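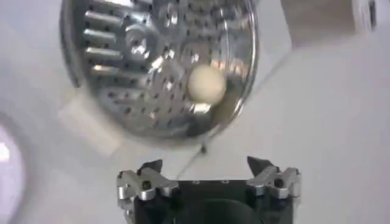

*The steel plate, and the little ball in it.*

Nayeli had ten minutes. Less, maybe. The bus to Grakden went at quarter past and Benedikt still hadn't rung.

"It's only a ball," she said, to the kitchen. Pale thing, cream, small. Her mum's. Sat there against the rim with all those holes and ridges flashing round it like a town at night.

Phone. Finally.

"Did you find it?"

"Yes - in with the steel plate."

"Take it. Leave the rest."

"He offered 200 for the lot, Benedikt."

"Offer's 250 now. Still leave it."

She put her coat on. One sleeve, then teh other. Keys, purse, ticket. Stood there.

Then she took the ball - and the plate aswell, under her arm, and ran.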